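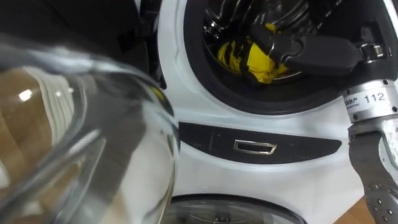 My first cabbage went soft by the fourth day and I was ready to go back to shop-bought, wrote one reader in Relham after trying the earlier edition of this guide, and then I weighed the salt instead of guessing it and the next batch was so good I had to start another before the first was finished.

Section 4. Your first batch of sauerkraut

Weighing the salt makes more difference than anything else in this section, so please dig out the kitchen scales before you start! The quantities below suit the large Cluvell jar. If you have the smaller Rolley jar, halve everything and follow the same steps.

You will need:
2 kg white cabbage, trimmed weight
40 g fine sea salt
A wide mixing bowl
The weight and lid from your kit
Caraway seeds, if you like them (we do)

Before you start

Wash the jar, weight and lid in warm soapy water and rinse them well. Let them dry in the air. Check that the rubber ring (part 318) lies flat in its groove all the way round, with no twists.

CAUTION: Never pour boiling water into a cold glass jar. It can crack, sometimes a minute or two later when you are carrying it.

Making the batch

1. Take off the outer leaves of the cabbage. Keep one good one and put it aside for step 7.

2. Cut out the core and shred the rest as finely as you can manage. Uneven shreds are fine, and a few chunky bits give a lovely crunch.

3. Put the cabbage in the bowl, scatter the salt over it and mix with clean hands.

4. Leave it to stand while you have a cup of tea. The salt begins drawing out the juice and your hands will thank you for the head start.

5. Squeeze and turn the cabbage until there is a good puddle in the bottom of the bowl. Young summer cabbages give up their juice quickly, while one bought in February may take a fair bit longer. Stir in the caraway now.

6. Pack the cabbage into the jar a handful at a time, pressing each layer down with your fist or a wooden spoon. Pour in all the juice from the bowl.

7. Lay the saved leaf over the top, tucking in the edges, and set the weight on it. The juice must cover the cabbage. Leave a hand's width of space above.

8. Close the lid and stand the jar on a plate, out of direct sun.

Note: If the juice has not risen over the leaf by the next morning, top up with cold salted water. The mix is given in the table on page 212.

The first week

Expect bubbles from the second or third day, and a smell that is sharp and cabbagey (open a window, it passes). Press the weight down each morning to let out trapped gas. Cloudy juice is normal, and so is a little overflow on to the plate.

CAUTION: If you find fuzzy mould of any colour, or the cabbage turns slimy or pink, throw the whole batch away and clean the jar thoroughly.

Start tasting after a week with a clean fork. When it is as sour as you like it, move it to the fridge. For red cabbage and the Oprea spice mix, go on to Section 5.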